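Subject: Re: [cell-care] Gripper pads and caddy drops
Date: Sunday, July 26, 2020
To: cell-care list

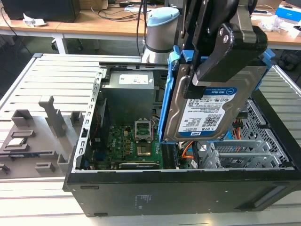
Drive and caddy in the gripper over the open tower, parts tray at left.

Hi all,

Sorry for the slow answer, I wanted to get through a full round of fixing before I wrote anything, and the Clonard cell had other plans for me. Quoting the relevant bit so we don't lose the thread:

> We're seeing the drive caddy tilt in the fingers on the way out of the
> bay. It comes free fine, then sags toward the floor of the case and
> the next move scrapes it. Our pads are new. Is this grip force, or is
> our pick point wrong? And how are you all holding the tray down? Ours
> creeps over a shift and then the CPU pocket is off.
> -- Ercombe bench

OK, so, two different problems, and we've had both of them (lucky us!).

On the tilt: we spent ages fiddling with grip force and it did next to nothing. What fixed it was the pick point. We had taught the grasp with an empty caddy, and a caddy with a 3.5-inch drive in it hangs very differently. Go back and teach it again with a real drive seated in there. I moved ours 11 mm further along the caddy and the sag went away on the first try. Then I turned the force back DOWN, because by that point I had it cranked up enough to bow the plastic. Do check that you can still clear the tab on the corner of the caddy after you shift things. I didn't, and I spent an afternoon chasing a "collision" that was just that tab catching.

While you're in there, put a wrench on the finger joints. Ours had one bolt backed off a little and you couldn't see it, but you could feel it if you wiggled the fingertip by hand with the arm powered down. I now check them every 20 hours of running and put a paint mark across each bolt head so I can tell at a glance if one has moved. Boring, works great.

For the tray creeping: ours is printed too, and it sits on a slatted platform, so clamping it from the edge was hopeless. It just walked along the slats. I ended up putting 3 bolts through the plate into T-nuts, with big washers so the print doesn't crack when you snug them down. Before that we were re-zeroing the CPU pocket every morning, and I'd say I've done it twice since April. If you still see drift after you bolt it, look at the case and not the tray. A tower lying on its side slides more easily than you'd think when the arm pushes on it, and if the case has moved then every pick inside it is off while the tray looks guilty.

One more thing about the CPU step, since you mentioned the pocket. Make sure the retention frame on the socket is all the way up before the arm goes anywhere near it. We had one that liked to sag halfway. I added a stop in the Jirkanora script that waits for a person to hit OK before the CPU pick, and yes, it slows the cycle down, and no, I'm not taking it out. Bent contacts are no fun at all.

Wires are still my weak spot. Anything dangling near the drive area will find its way into the fingers sooner or later. I tuck the power leads back by hand before each run, and if anybody has a better trick I would love to hear it. Twist ties were OK until I had to take them all off again.

Last question from me: the folks using the Győri pads, how long do yours last? My current pair is at 159 picks and the faces are getting shiny. I can't tell if that's wear or just dust off the cases. I wipe them with alcohol at the end of the day and they look better for a bit, then it comes back. I have one spare pair left, so I'd like to know before I order more.

I can send the bolt pattern for the tray if it helps, just reply on the list so the other benches get it too.

Cheers from the Clonard bench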